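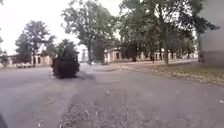 When will the leaf and yard waste collection begin this year?
Collection begins in September and continues until the first lasting snow, with each street served every second week.

Residents > Public Works > Newsletter

Reading time: 4 minutes

Fall Leaf Collection: What Is Changing for Households and Businesses

The Drondton Department of Public Works has completed its review of last year's leaf collection and has adopted several changes for the coming season. The changes apply to all residential streets and to the commercial lots that take part in the town's shared service. They do not affect household trash or recycling, which will be collected on the usual schedule.

The most important change concerns how leaves are set out. In past years, residents were permitted to rake loose leaves to the curb. Under the new rules, leaves must be placed in paper yard waste bags or in an open container marked for yard waste. Loose piles will no longer be collected on any street. The department received a large number of complaints last fall about piles that washed into storm drains during heavy rain, and crews spent many working hours clearing blocked grates in the lower part of town.

Plastic bags will not be accepted, including those sold as compostable. The composting site at Havance, which receives all of the town's yard waste, does not have the equipment to remove plastic from its finished material. Loads that contain plastic may be turned away, and the cost of hauling them elsewhere is charged to the town.

Each household may set out up to 13 bags per collection. Residents with larger lots who expect to exceed this limit may apply for a seasonal permit at the public works counter. The permit is free of charge and must be renewed each year. Branches may be set out alongside the bags if they are tied with string in bundles no more than six feet long. Wire and plastic cord should not be used.

Materials should be at the curb by 6 a.m. on the scheduled morning. Routes are now driven in a different order from one collection to the next, so a truck that came in the afternoon last year may well arrive early. Crews are not able to return for late items.

Parking Lots and Paved Areas

Owners of private parking lots are reminded that they are responsible for keeping their own pavement and drains clear. Leaves and grit collect quickly along curbs, around planted areas and in low spots, and they hold water against the pavement. Once the nights are cold enough, that water freezes and widens any cracks already present. Sweeping early in the season, and again after most of the leaves have fallen, is less costly than patching in spring.

Leaf blowers may be used between 8 a.m. and 6 p.m. Leaves and debris may not be blown into the public street or toward a neighboring property. Contractors working on behalf of an owner are held to the same rules, and the owner will receive the notice if a violation is recorded.

Sweepings from pavement should be kept separate from garden leaves. They often contain sand, salt, small pieces of metal and litter, and cannot be composted. Small amounts may be bagged and placed with ordinary trash. Larger amounts should be taken to the Vasura Road transfer station, where commercial customers will need to present their account number at the gate.

Keeping Leaves at Home

Residents are also encouraged to consider whether all of their leaves need to be collected. A thin layer that has been shredded with a lawn mower may be left on the grass, where it will break down over the winter. Whole leaves may be spread under hedges and shrubs to a depth of two or three inches, provided they are kept clear of the stems. Thick layers of wet leaves should not be left on lawns, as they block light and encourage disease.

Dineo Mathebula, who oversees the town's grounds program, will lead a short course on home composting at the Polák Street library this fall. The course consists of two evening sessions and covers choosing a bin, mixing leaves with kitchen scraps and managing a pile through cold weather. Registration is open to all residents at the library desk.

The department has also set aside 800 paper bags for residents who would have difficulty buying their own. These may be requested by telephone or in person, and can be delivered where needed.

Questions about routes, permits or missed collections should be directed to Tumelo Fourie, collections supervisor, through the public works office. Callers are asked to have their street address ready. Route maps are posted in the lobby of the town hall and at the library.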